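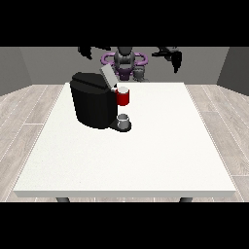
Wasn't salt kind of an old people's problem, one reader wrote under my first update, and couldn't I have picked sugar like everyone else?

Projects > Food and Health > Student Reports > Salt in Soup

June, by a second-year nutrition student, Garnville

Fair question! I picked salt because I eat a ridiculous amount of soup. Most weeknights it's a can of Brunia tomato or the Gendorness lentil (the one with the green label), and until this spring I had never once turned the can around to read the back.

So for my project I read the backs. I went to the Okoro market near campus with a notebook and wrote down the sodium for every canned and boxed soup they had, then asked people in my dorm and my two big lectures how much salt they thought was in a bowl. I got 92 answers, which is more than I hoped for, considering I was bribing people with crackers.

What I found on the shelf

The soups were all over the place. The typical one had some 800 milligrams of sodium per serving, and a serving on the label is one cup. I don't know anyone who eats one cup of soup. I measured my own bowl and it holds two, so with a typical can I'm well past half of the 2000 milligrams I used as my daily limit, and that's before bread or cheese or anything.

The "light" soups were a letdown. A couple of them had cut the fat and left the salt pretty much where it was. The ones marked low sodium really were lower, but they cost 90 cents more a can, and at Okoro they sit on the bottom shelf behind the broth.

What people guessed

Mostly too low. People were also sure the creamy soups would be the salty ones, and in my notebook the clear chicken noodle beat nearly all of them (I guessed wrong on that too, before I started).

Problems

It's one store, and the people I asked were mostly my friends or sitting near me. I should have asked how big their bowls are. I also wrote down a few boxed soups twice and had to go back and fix it.

I've started mixing half a can of Brunia with a can of plain tomatoes. It needs pepper.

Comments (3)

Did you look at ramen? Please don't look at ramen.

The low sodium lentil is good with lemon, try that before you give up on it.

My bowl holds three cups. Now I'm scared.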